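The Names at Trilik

My grandmother's brother was left off the war memorial in Trilik, and for most of my life I thought that was just one of those family complaints, like who got the good dishes. Then I moved back, into her old house on the hill road, and Radoslava Kuruc from next door started in on me before I'd even unpacked the forks.

"You have the letters," she said. "You should do something with the letters."

I did have the letters. There were nine of them in a cookie tin, all from Uncle Pavel (everybody called him uncle, even people older than him), and all in pencil. He wrote mostly about food. He wanted plum jam, he wanted socks, he wanted to know if the brown dog was still stealing eggs from the Leliks. One time he mentioned a river and a bridge, and then he went right back to jam!

So I called the man in charge of the memorial, Gunther Hellwig, a retired surveyor who'd drawn up the original list of names back when the stone was cut. He had sixteen names on it. I'd been walking past those names since I was a kid and I could say them in order, Kekis down to Öztürkmen, like a jump rope rhyme.

"Bring what you've got," he said. "I'm up at five anyway."

I didn't go at five. I went at ten, with the tin under my arm, and he'd already made coffee and put out a pad of paper and two sharp pencils, one for each of us, which made me feel like I was taking a test. 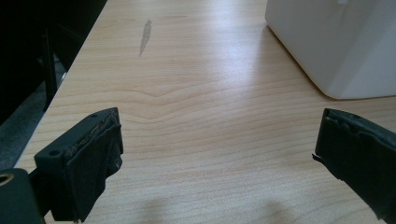
Why wasn't Uncle Pavel on the stone in the first place?

He'd enlisted over in the next county, where he was picking apples that fall, so his papers had that town on them and Trilik never got the notice.

Gunther told me this like he was reading off a bus schedule. He'd found the enlistment record the night before, after I called, and he was kind of gray about it. He kept straightening the letters so the corners matched.

"I went by the county list," he said. "I should've gone door to door."

"My grandmother would've talked your ear off."

"She did once, at the post office. I thought she meant somebody else."

I didn't know what to say to that, so I read him the one about the eggs. He laughed at the part where Pavel offers to pay for the damage in jam, and then he asked me to read it again, slower, and he copied down the spelling of the last name even though he'd known my family forty-odd years.

The stonecutter came in May. There was room at the bottom, under Öztürkmen, out of alphabetical order, and I said that was fine. Radoslava brought a folding chair and a thermos and watched him do every letter. She told him his V was crooked. It wasn't, but he went over it again, I think to be polite.

We had a little ceremony at the stone, with a trumpet player from the high school who missed the high note and kept right on going. Gunther read all the names out loud. When he got to the new one he stopped and looked for me in the crowd, and I held up the jar I'd brought. Plum, from the tree behind the house. I set it down in the grass by the stone, and Radoslava leaned over and whispered that somebody's dog was going to get that.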